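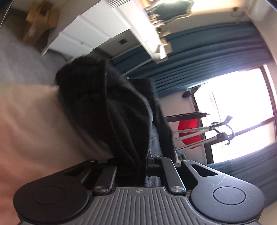
Issue 31, page 7

Cold-Water Washing: Your Questions, Our Doubts
Compiled by Rhona Pringle

Does cold water really keep black denim black?
Somewhat. Cooler water is easier on dark dye, and turning jeans inside out cuts down on the rubbing. But any jeans you wear will fade at the knees and seat. Be wary of a label that promises otherwise.

Should I freeze my jeans instead of washing them?
No. A kitchen freezer doesn't reliably kill the bacteria that make clothes smell, and it does nothing for dirt or skin oil. You end up with cold dirty jeans and less room for peas.

Will vinegar set the color?
I keep hearing this one. Modern denim dye was fixed at the factory, or it wasn't, and a cup of vinegar at home won't change that. Fraser Rennie tried it on two pairs for our May issue and could not tell them from the pair he left alone.

Are "dark wash" detergents worth the money?
Maybe, if you like the smell. The Stondier bottle claims 40 washes "like new." We wrote to ask what "like new" meant and how it was measured. We got a coupon. Any detergent without bleach or brighteners is a fair place to start.

Is cold water good enough for everything?
I wouldn't say so. Greasy work clothes and sickbed sheets often need more heat. Read the care tag first, then decide how much you believe the ad.

What about the Werine laundry ball?
It is a plastic ball. The maker says it "reorganizes" water. I have asked twice what that means and I'm still waiting.

How often should I wash jeans?
When they're dirty or they smell. People who give you an exact number of wears don't know what you do all day.

Can I put them in the dryer?
You can, on low, and expect some shrinking. I hang mine.

Questions for the next issue go to the Bollerden office.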